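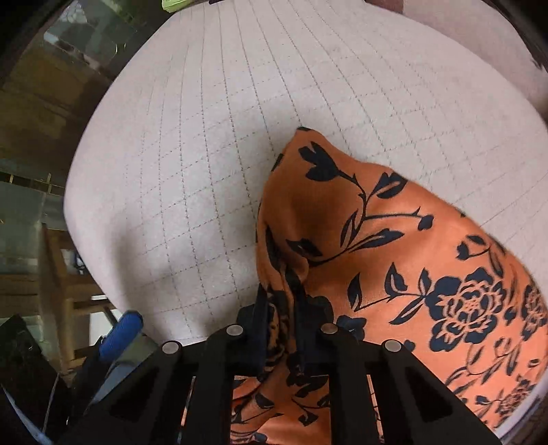
4.2 Storage and use of printed cloth in the home

The word "kept" was more difficult in our interviews than we expected. In the first version of the questionnaire we asked how many pieces of printed cloth the household kept, and most people in Grerness answered only for the cloth that was inside a cupboard or a chest. Pieces that were in use on a bed, a table or a chair were left out of the answer. When a piece lies over a cushion, as the orange cloth with a black floral print does in Figure 4, it is folded and bunched on top of the grey quilted cushion, and a person who thinks about storage may easily not include it. We therefore changed the question after the pilot round in May and asked first about cloth in use, then about cloth put away, and last about cloth lent to relatives. All numbers in this section come from the second version.

In total, 917 pieces were recorded in the two towns. The larger part came from Grerness, where the weekly market still has a row of cloth sellers and where the Troncoso print works was open until the previous generation. Jirkeneo has no such market. People there buy their cloth in the district town or receive it as a gift, and the pieces are on average newer. We did not try to estimate the money value of the cloth. Prices were remembered badly, and several respondents gave the price of a similar piece bought by somebody else.

The division between cloth in use and cloth put away was different in the two towns. In Grerness, households tended to put away the older pieces and to use the newer ones every day. In Jirkeneo we found the opposite in many homes: the new pieces stayed in the cupboard, often still with the fold lines from the shop, and the old ones were on the furniture. One possible explanation is the gift. A cloth that was given at a wedding or a birth is waiting for an occasion, and the occasion may be far away. Another explanation is more practical. Older cloth has been washed many times and is softer, and respondents in both towns said that new printed cloth is stiff and slides off the seat. Our data do not allow us to choose between these two explanations, and they may both be true in the same house.

We also asked about the direction of the print. Some patterns have a clear top and bottom, for example flowers on upright stems, and others can be turned in any way. Among the respondents who sew at home, the patterns with a direction were considered wasteful, as they need more cloth for the same cover. The pieces with a direction were more often left uncut and used as throws or table covers. A similar remark can be found in the order books of the Troncoso works, where the sales agent for the Munovia region asks twice for "flowers that can lie down". We first read this as a question of taste, but after the interviews we think that the agent was speaking about cutting.

Repair was less common than we had assumed. Of the households in the study, 22 showed us at least one mended piece, and the mending was nearly always at the hem. Tears in the middle of the cloth were not mended; the piece was instead cut down to a smaller size, and then it changed its name. A bedcover became a table cloth, and a table cloth became a wrapper for bread or for other cloth. Five respondents could tell the full line of such changes for one piece - in the longest case, from a curtain bought for a first apartment to a lining for a sewing basket. We recorded these histories separately and did not count the earlier stages as pieces.

Washing habits had a clear effect on how people judged age. Respondents in Grerness dry their cloth outside for most of the year, and they described a faded piece as old even when it was bought recently. In Jirkeneo, where the houses have covered balconies, the word "old" was used for thin cloth and almost never for pale cloth. For this reason we do not use the age given by the respondent in the comparison below. We use only the approximate period of the print, which was decided with the help of the sample albums from Troncoso. The albums contain roughly 600 patterns, but the pages for the last years of production are missing, so the late pieces from Grerness could be placed only in a wide group. The consequences for the dating of the small floral prints are discussed in Section 4.3, together with the pieces whose selvedge had been cut away.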